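Subject: Re: [sourdough-list] starter went flat over the holidays

On 10th January, Hortensia Guzmán wrote:
> Mine has been in the fridge since November and it smells like
> nail polish remover. Two feedings so far and barely a bubble.
> Do I toss it and beg a new one from Benedikt?

Hortensia, don't toss it!! Nail polish smell just means it's hungry. Mine (the rye one, the one I call Atar) sat for nearly 40 days last year and came back fine, it just sulked for a while first.

Scrape off the dark liquid, keep a spoonful from the middle, and feed it equal parts flour and water by weight. Then do that again every 12 hours or so and leave it somewhere warm — I use the oven with only the light on. Put a note on the oven door. Ask me how I know.

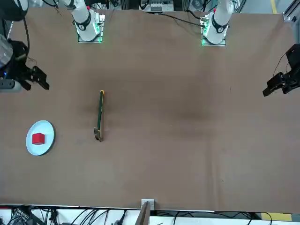
Two robot arms over a table, a green tool and a red cube on a plate

Also, are you still on the bleached flour? I'd switch to whole rye for a few rounds, it wakes things up like crazy. Qusai has a big bag and he'll happily part with 600 grams if you bring a jar.

If it's still flat after a week, fine, come see me and I'll give you half of Atar. Oh, and does anybody have my long bread knife?

Aoi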